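Home | News | Features | Reviews | Back issues | Subscribe

The last two centimetres

How a small lab in Standow taught a gripper to wait before it closes

March 2018
By our technology desk 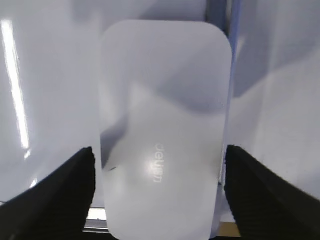

A short pause

Most of the time a robot spends picking something up is spent getting there. The arm swings across, drops down, slows, and then the fingers shut. Engineers have put years of work into the swing and the drop. The group at the Damuvik laboratory in Standow has spent its time on what happens after that, when the fingers are on either side of an object and have not yet touched it.

Their method is called Poon, after the street the lab used to be on. The idea is simple enough to explain over a cup of tea. When the fingers are in place, the arm stops for a fraction of a second. A small camera at the wrist takes a close view of the object between them. The software looks at the gap on the left and the gap on the right, decides whether the hand should shift or turn, and only then gives the order to close.

Earlier systems worked this out from a camera mounted above the table, before the arm had moved at all. That camera sees the whole workspace, but it sees it from a distance, and any error in how the arm has been set up goes straight into the grasp. A few millimetres one way and one finger arrives early. It pushes the object along the table, or tips it, and the other finger closes on a corner or on nothing.

Why white things are hard

The lab began with blocks and tins, and got good results quickly. Then it moved on to ordinary desk items, and the results fell away.

One of the worst was a white computer mouse. A mouse has a domed top and sides that curve, so there are few straight lines for the software to hold on to. Put a white one against other pale surfaces and its outline is mostly a matter of soft shading. The overhead lights make a bright spot on the shell, and they can also leave long streaks on anything glossy nearby. To a person the streak is plainly a reflection. To the first version of Poon it was the edge of something, and a very good edge at that.

Printed logos caused a different sort of trouble. A maker's name in thin grey letters, such as the 'deli' on the lab's mouse, is faint, but it stays fixed to the object while highlights slide about as the hand moves. The software learned to rely on lettering too much. Given the same shape with no name on it, it did worse.

The team's answer was to train on differences. Instead of one close view, the system is given two, taken a few millimetres apart as the hand comes down. Highlights shift between the two views in one way and real edges shift in another. Nothing in the hardware had to change. The camera is the one the lab already had, and the fingers are plain black ones.

What the tests showed

The main trial ran to 702 grasps on 40 objects, none of which had been used in training. Each object was set down at a random angle, and a grasp counted only if the item was lifted clear and held. With the overhead camera alone, the arm failed 287 times. With the pause and the wrist view added, it failed on far fewer, and most of the failures that remained came from 14 objects. Clear plastic was the largest group among them, followed by very thin items that lay flat.

The cost is time. Every grasp is slower by the length of the pause, which in a warehouse would add up over a shift. The lab's view is that a dropped or shoved item costs more than a short wait, though it has not yet tested this outside its own rooms.

That should change in July, when Grotov, a firm that sorts returned office goods, takes a copy of the system for trial on one of its benches. Returned goods come in every state – boxed, unboxed, tangled in their own leads – and a good share of them are white or pale grey. The firm has asked for the pause to be made optional, so that easy items can be taken at full speed.

There are limits the trial will not settle. Poon assumes that the object stays still while the hand waits, so it is no use on a moving belt. It also knows nothing about weight. The fingers may be well centred on a thing that then swings round as it leaves the table, and at present the only cure is to put it down and try again. Work on that part is due to start once the bench trial is over.

Contact the editors | Copyright 2018, all rights reserved | Back to top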